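Taping a block grid on a table – quick version

Wrote this up fast after Ya-wen Yau asked for it a second time. Covers papering the table, taping the squares, and setting out the blocks. Allow an hour for the first one. After that it goes quicker.

What you need

Brown paper or cardboard, enough to cover the top in as few pieces as you can manage
Blue tape, the low-tack kind painters use
Long straightedge, tape measure, pencil
Scissors or a craft knife
Small colored blocks, five is plenty to start
Damp cloth, dry cloth

Step 1. Clean the table

Wipe, dry, wipe again. Crumbs under paper turn into bumps and the blocks rock on them. Old tape residue has to come off too. Warm water first, then a bit of cooking oil on a rag if it won't budge, then soap to get the oil off. Let it dry all the way.

Step 2. Put down the cover

Roll the paper out the night before with books on the corners. Takes the curl out. Cardboard lies flat on its own but watch the creases – a fold line running through the middle of a square is a pain later. Pull tight, tape the edges underneath the table lip where hands won't catch them.

If you need two sheets, butt them together, don't overlap. Plan it so the seam lands under a tape line. You will not see it again.

Step 3. Mark the lines

Measure from one long edge only. Tiny pencil ticks at both ends, then the straightedge between them. I make the squares 8 inches on a side. Cheng-en Liao likes smaller but then everybody's sleeve knocks the block next door.

Don't measure each square from the last one. Errors pile up and by the far side you're out by a finger's width. Keep the tape measure in place and tick off 8, 16, 24 and so on.

Step 4. Tape

All the lengthwise strips first. Then all the crosswise ones over the top. Stick one end, walk the roll to the other end, keep it low and tight, press down at the far end, then smooth from the middle out. If it bows, lift and redo right away, it gets harder to peel clean off paper after a day or so.

Don't stretch the tape. It shrinks back over night and the ends lift.

Squares come out roughly square. Fine. Eyeball it from the short end of the table, fix anything that bugs you and leave the rest.

Step 5. Set out the blocks

Mix the colors up and use the middle of the grid to begin with. One block per square is the easy layout. Turn one so it sits at an angle to the lines. Push two together so they touch – red against blue shows up well from across the table, and a touching pair is harder to pick up than two singles.

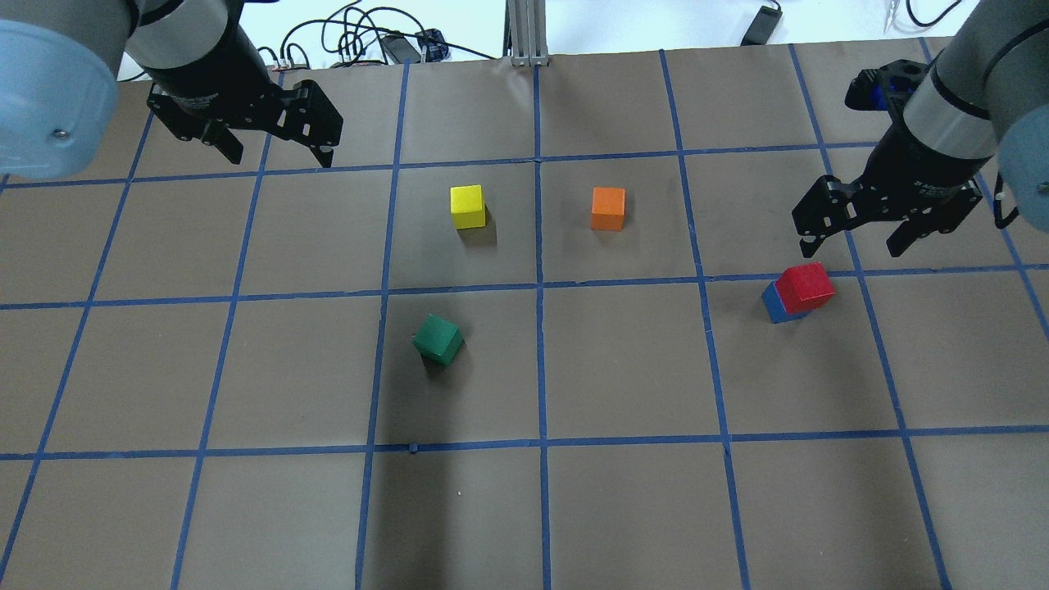
Leave some squares with nothing in them. You want room to move things to, and a full grid just turns into shuffling. For a first round I call a color and a square, block goes there, next one. I-hsuan Yang keeps a list of 19 layouts in a notebook, which is handy when you run out of ideas by mid afternoon.

Squares don't need labels. If you want them, write small in pencil in the corner of each, not on the tape. Marker bleeds through teh paper.

Step 6. Try a bunched layout

Once the spread out ones feel easy, bring all the blocks up toward one end and keep them close, a couple of squares at most. Mix shapes if you have them. A rounded block sits differently from a cube and is worth having in the set. Keep a little gap between neighbors unless you mean them to touch, and put one right up near a tape line so you have to decide which square it belongs in. (Our rule: wherever most of it sits.) 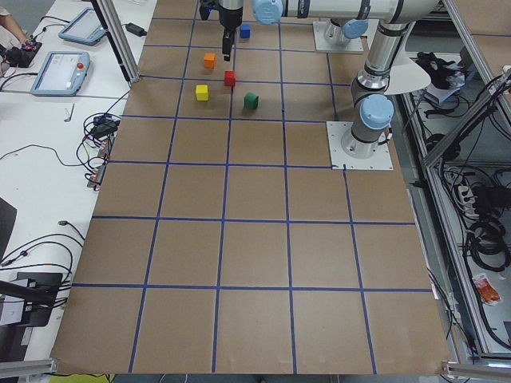 Step 7. Keeping it in shape

Tape ends lift first. Press them down at the start of each session, and replace the whole strip when it goes fuzzy, patches look awful and catch on things. Paper tears at the table edge, a strip of tape along there helps alot.

No drinks on the grid. One ring and you're redoing Step 2.

To take it all down, peel the tape slowly and low, back over itself. Save the cardboard if it's still flat. I do ours on a Saturday when the table's free.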